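3.2 Fixture load and late-season shooting

We took box scores for 36 players in the Trasby league, 200 games in all, September onwards. Rest days coded by Górecki and Van Rooij separately, then compared. Overtime minutes left in.
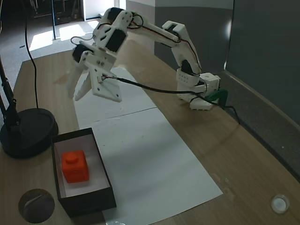
Does a short rest lower three-point accuracy? Only for starters, and mostly in the fourth quarter. Bench players showed no clear drop. Bermúdez found much the same pattern in the Rinari cup, though with fewer away games – travel may matter more than we allowed for.

Free throws a seperate matter. No trend by rest, none by age. Two clubs changed coach mid-season and were kept in. 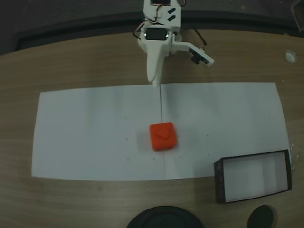 3.3 Travel

Away trips split by coach journey time, over or under 5 hours. Long trips went with slower starts, first quarter scoring especially. Drineck the odd one out, better away than at home all season.

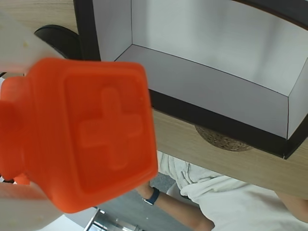
Figure 2.

Teams arriving the night before did slightly better then those travelling on the day, but the groups are uneven and we would not lean on it.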